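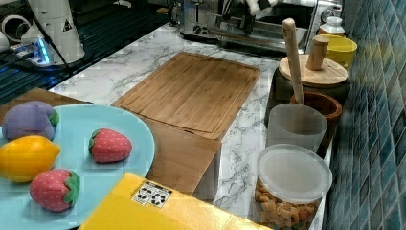
Issue 15, page 3

Home > Kitchen > Care and repair

How to sharpen a kitchen knife on a whetstone

By Fares Sabbagh
May

You need two stones, or one combination stone with a 1000 grit face and a 2000 grit face. The coarser side does the sharpening and the finer side tidies up the edge. I use an old Himitz combination stone and have no complaints about it. The Voser one is a bit wider and easier for long knives. Anything finer than 2000 is optional for home cooking.

You will also need a tea towel, a jug of water, a permanent marker and a flattening plate. The instructions below are for a double-bevel knife, the normal Western type that is ground on both sides. Serrated knives and single-bevel Japanese knives are a different job.

Setting up

Check the leaflet that came with the stone. Some need soaking until the bubbles stop, others only want a splash of water on top and can be damaged by a long soak. Fold the tea towel, dampen it and lay it flat on the bench with the stone on top, short end facing you. Push the stone with your palm. If it slides, wet the towel a bit more.

Run the marker along both sides of the edge. When you start sharpening, the ink will come off wherever the steel is touching the stone.

Finding the angle

Most kitchen knives are happy at 15 degrees a side. Older German-pattern knives and cheap soft ones do better a little steeper. To find 15 degrees, hold the knife upright on the stone, tip it halfway to get 45, then go to a third of that. Make two light passes and look at the ink. If it's gone from the shoulder but still there at the very edge, lift the spine slightly. If it's only gone at the very edge, drop the spine.

Don't chase the exact number. Keeping the same angle the whole way through matters far more.

Sharpening

1. Start on the 1000 side. Hold the handle in your right hand (swap everything if you're left-handed) and rest two fingertips of the other hand on the flat of the blade, close to the edge but not over it.

2. Push the knife away from you and draw it back, pressing lightly as the edge trails and easing off as it leads. Begin at the heel and work towards the tip in overlapping sections. Raise the handle a little as you reach the curve.

3. Keep going until you can feel a burr along the whole of the opposite side. Wipe the blade and stroke your thumb across it from spine to edge, never along it. The burr feels like a fine wire catching on the skin. A very blunt knife can take 15 minutes to get there.

4. Turn the knife over and do the other side until the burr swaps over.

5. Add water whenever the stone looks dry. Leave the grey slurry where it is, as it helps with the cutting.

6. Rinse the knife, turn the stone to the 2000 side and repeat with less pressure. Finish with 3 very light passes on each side, alternating.

Testing

Slice a sheet of newspaper held up by one corner. A snag in the same place each time means there is still burr there, so go back to the fine side for that section. A ripe tomato is the other good test. The skin should open under the weight of the knife.

Looking after the stone

Stones wear hollow in the middle. Draw a pencil grid across the face and rub it under running water with the flattening plate until the lines are gone. Stand the stone on its side to dry, out of the sun, and don't box it up damp.

Get the Care and Repair newsletter in your inbox each month. Enter your email to subscribe. You can unsubscribe at any time.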